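Subject: Re: [widley-home] Shelving for the shared storage room
From: Enda McGrath

Safta Dobre wrote:

> Hi all, I've now been through the Papadakis quote and I think we
> should go with it. It's 12 bays of the Hostia system, full height,
> delivered and put up for us. They say each shelf holds 200 pounds,
> which is far more than anyone here will ever need. The rep also told
> me the units don't have to be fixed to the wall if they're loaded
> sensibly, and that would save us drilling into the block. Can people
> say yes or no by the end of February? I'd like to get this done
> before the spring clear-out starts filling the room again.

Safta, thanks for doing the legwork. I'm a no for now, though I could be talked around.

My first problem is the 200 pounds. Two hundred pounds how? Spread evenly over the whole shelf, or sitting in the middle where people put the box of tiles? Is it every shelf at once, or one shelf with the others empty? Sellers love to quote the best case for one shelf and let you multiply it in your head. I read the quote twice and couldn't find a figure for a whole bay. If Papadakis has one, they can put it in writing.

Second, "loaded sensibly." There are 56 households with a key to that room. I've lived in Widley long enough to know how it gets loaded. The heavy things go wherever there's a gap, and by the time the lower shelves are full the gap is up at head height. A tall, shallow unit with its weight at the top and no fixings is the thing every safety leaflet warns you about. I would not want my kids in there with it, and I'd be surprised if you wanted yours.

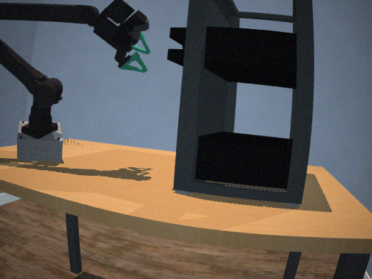
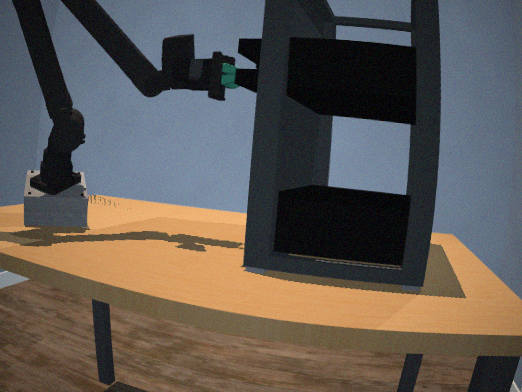
Third, the wall. I don't buy that drilling is a big deal. We drilled that same block for the bike hooks and it took an afternoon and one ruined bit. If the landlord is the worry, the bike hooks were approved by email and I still have the thread. A dark gray unit standing up on a table in front of a blue wall may look perfectly steady in a picture, and so would ours on the day it went up. I care what it does two winters later, when the floor near the drain has soaked up whatever it soaks up and one foot has settled. The floor in there slopes. Put a marble down by the door and watch where it goes. Does the Hostia have adjustable feet? The quote says "leveling included" and I can't tell if that means proper feet or a man with a bit of cardboard.

Fourth, the money. The total is $1,017 and I can't work out what part of that is shelving and what part is somebody turning up with a van. I asked Ploltis for a rough price back when we did the laundry room, and they broke it down by bay and by labor without my having to ask. I'm not saying Ploltis is better. Their delivery was a mess and we waited three weeks for a box of brackets. But at least I knew what I was paying for.

What I'd want before I vote yes:

- a load figure per shelf and per bay, in writing, with how it was worked out
- wall fixings for every unit, top and middle, in the price
- an answer on the feet
- labor shown on its own line

If all that comes back fine then good, I'll vote for it and help carry the old units out. (The old ones are rusty but they are bolted, by the way, and in all this time they have not moved an inch.)

One smaller thing. I don't think we need full height at all. The top shelf in the present units is a graveyard: paint cans, a tent with no poles, that fish tank. Knock a shelf off each bay and half my worry goes away, and maybe some of the cost too – though I notice shorter units never seem to come out much cheaper.

Can we also push the deadline back a bit? I know the clear-out is coming, but people can keep their boxes at home for another couple of weeks. I can ring Papadakis myself if you're sick of them. I'm free most mornings before 10.

Enda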